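Lirimon is a method for teaching multi-fingered robotic hands to pick up household objects from recorded demonstrations. It was developed at the Pronmont laboratory and first presented in February 2022.

Method

The method uses a small camera mounted at the wrist, which keeps the fingers and the object in the same view. An operator guides the hand through each grasp while the camera images and joint positions are stored together. The training set, known as Emby, holds 3658 demonstrations, most of them under 30 seconds long. Objects are laid on different surfaces, including slatted ones, so that the background and shadows change from one recording to the next.

A single network predicts the next finger positions from the current image. It receives no model of the object – shape and distance have to be inferred from the picture alone.

Results

In a test of 300 grasps on objects left out of training, Lirimon succeeded in 68 percent of attempts. Rafferty, an earlier method using a fixed overhead camera, served as the baseline and did less well on soft items. Glass remained difficult for both methods.

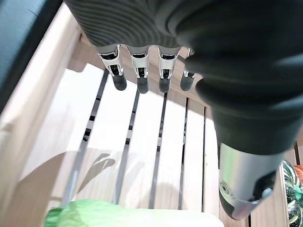 Robotic hand over a slatted wooden surface, wrist camera view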